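April, notebook 2, textile dye bench

Started 9:40. Second round of the madder trials for the Atitdale wool. Kamlesh had the skeins scoured and hanging by the time I got in. Alum mordant as before, same weight of fiber in each pot.

Pot A held at low heat for the full time and came out a dull brick. Pot B got the chalk addition and is clearly redder -- closer to the card Baiba sent over from Findison. Pot C went over temperature while I was on the phone, so I am leaving it out of the comparison. It browned, as expected.

Bath volume was 2,000 ml per pot, 230 g of wool across the set. Tap water again. Kumudini G. thinks our water is harder than it was in the winter and wants to run a strip before we blame the root. Fair point. She will bring strips from upstairs.

Rinse: A cleared quickly, B was still giving color when I stopped. Try a longer cool-down in the bath next time.

Dry samples get sorted on the long table from now on, please -- the windowsill is fading them. 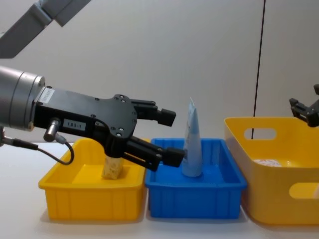 Bins on the white tabletop, yellow and blue.

Still to do: wash test on B, label the Tirkico root jar with the opening month, ask Katherine if she kept the old shade cards. Pot C skein can go for stitching practice.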